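Kubiak puts hand-taught robots to the test, and says buyers should slow down

DRIDSTEAD, September - Workshop automation firm Kubiak has published the first results of its tool-sorting trial at Posen, and the company is asking customers to read them with some caution.

Operators recorded 3,249 demonstrations, most by remote control and the rest by taking hold of the arm and moving it through the job. Staff threw out 1,363 of them. Some were too slow to be useful, and others showed two operators doing the same job in ways that didn't agree.

"We've all seen the videos where someone shows a robot a task once and it's off," said Simão Simões, who leads the trial. "Our experience was nearly 2,000 attempts before we had anything I'd show a customer, and I still wouldn't sell it."

Kubiak had planned to offer the system to small repair shops this year. That plan is on hold. Labour savings claimed in earlier company material have been withdrawn until they can be checked by an outside party.

Training behaviour also varied by person. The 22 operators were given the same written instructions, and their recordings were easy to tell apart.
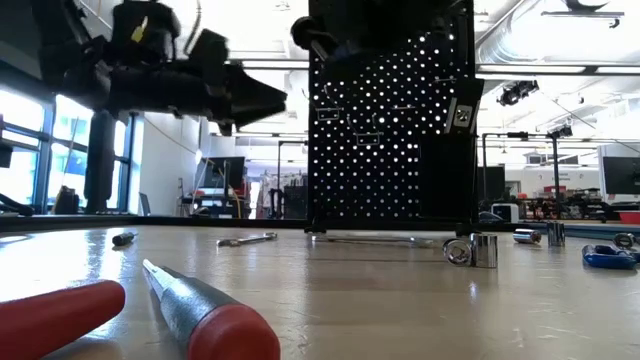 Is guiding the arm by hand better than using remote control?
Hand guiding was quicker to learn in our trial, but people tired sooner and their later recordings were worse, so we can't recommend one over the other yet.

Ľubica Machala will present the full results at the Plelldale open evening at 6 p.m. Questions about the discarded recordings are welcome.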